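Parnby Cell Guide
Section 7: Handling bagged and soft goods

Revised 3 April 2020. Replaces the old section 7, throw that one out. Applies to all Wiritz arms on the Farside benches. Vermeulen wrist units too, except where it says otherwise.

Read section 4 (stops and resets) first. Not repeated here.

7.1 Before you start

1. Check the sign-off sheet. No signature, no run.
2. Walk the bench. Loose tools, cups, tape rolls off. Leave nothing in the arm's reach except the goods and whatever they go into.
3. Wipe both fingers, inside faces especially. Dry cloth. No sprays.
4. Look into any slots and notches on the fingers for scraps of film. Pull them out with tweezers, not with the arm powered.
5. Load profile SOFT-BAG. Do not edit a hard-goods profile to get there. People do this and then forget to change it back.
6. Press each e-stop once and confirm the arm drops out. Reset. Both stops, evry shift.

Note: if the bench was used by the other shift, do step 6 again even if the sheet says done.

7.2 Limits for SOFT-BAG

Max weight in bag: 800 g
Max travel speed, loaded: 70 mm/s
Max lift height above bench: 285 mm
Finger force: setting 14, no higher

These are ceilings. Go lower if you like. Going higher needs a new risk sheet and a second signature.

CAUTION: Finger force does not limit itself in manual jog on the Vermeulen units. Watch the readout.

7.3 Where to grip

Neck of the bag where there is one. Gathered film, all layers between the fingers. Not one layer, not a corner.

1. Bring the fingers in above the gather, open.
2. Lower slow. Stop when the film is between the tips.
3. Close to contact. Wait for the readout to settle.
4. Close to set force.
5. Lift a little and hold. Look at the bag. If it creeps, put it down and start over.
6. Travel.

Bags with one round item in them: the item rolls. Come in from the side, a finger either side of the loose film, and keep the tips off the item. If it moves more than twice, stop and set it again by hand with the arm in hold.

Do not grip through printed areas if you can help it. Ink comes off on the pads on some bags.

Do not puncture. Pointed finger tips will go through thin film if you close on a slant. A torn bag is a stop, log it, even if nothing fell out.

7.4 Shiny benches and lights

Glossy tops throw the ceiling lights back at the wrist camera. Clear film does the same. Between them the edge finder gets it wrong a lot.

- Run the glare check (menu 3) at the start and again any time somebody changes the lights.
- Bright patch sitting on your pick point? Move the goods, dont move the threshold.
- Patterned top: teach the background with the bench clear. Reteach if the camera has been off its mount.
- See-through film over bright contents reads as the contents. Set the pick point on the film by eye and confirm before you close.
- Smeared live view on a pick means arm or item still moving. Wait. No closing on a smeared view.

7.5 People and the bench

Hands out of the reach zone whenever the arm is live. Hold mode is not off. For anything longer than a quick reset of the goods, power down and tag it.

One operator per arm. The operator has the pendant in hand the whole time, not on the bench, not in a pocket.

Visitors behind the yellow line. No exceptions for managers.

CAUTION: Never pull a bag out of closed fingers. Open from the pendant. If it will not open, e-stop and use the release key (section 4).

7.6 Trays and baskets

Keep open containers away from the pick point, far enough that the fingers can open fully without touching the rim. Perforated sides snag film. Lower in from the top, release low, back the fingers straight up before you turn the wrist.

If film catches in a hole, stop. Free it by hand, power off.

7.7 End of run

1. Park the arm. Fingers open, empty.
2. Wipe down again, same as 7.1.
3. Log drops, tears, stops. Zero is an entry too, write the zero.
4. Spent bags in the film bin. No reuse after a tear.
5. Sign the sheet.

Next review of this section is June. Changes to the bench lead before then, in writing.

7.8 Wrist views

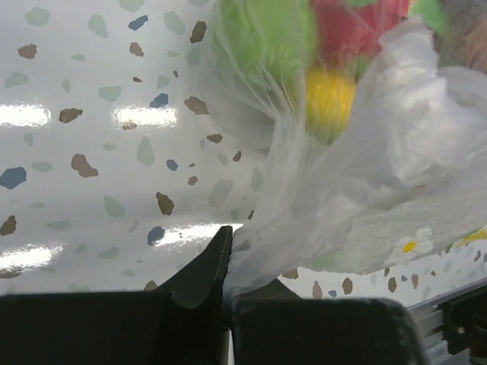
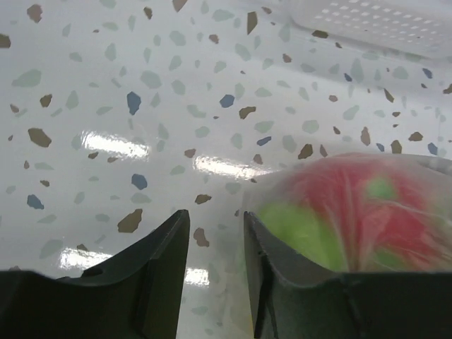 Fig. 7-1 (first) and 7-2 (second). Bagged goods on patterned top, wrist camera. First: neck of bag between the fingers, see 7.3. Second: round item in film by the right finger. Note light reflections on the bench in both, see 7.4.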